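Search this site Go

When a Robot Hand Does Not Let Go
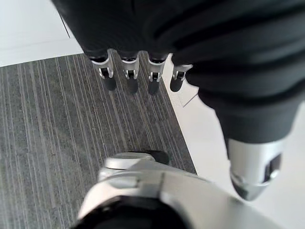

Prisum is a robot that picks up toys and puts them in a box. One day in February it picked up a soft ball and then did not open its hand. It held the ball for 17 minutes!

What was wrong? A robot hand has joints, like the ones in your fingers. Small motors move them. In one finger of Prisum a thread was caught in the joint, so the motor pushed and pushed and became too warm. Then the robot stopped itself -- this is called a safety stop.

The people at the Skallton workshop switched off the power first. Only after this they took out the thread.

Remember: never put your own fingers in a robot hand, even when it looks asleep.

6 comments 2 shares

Back to top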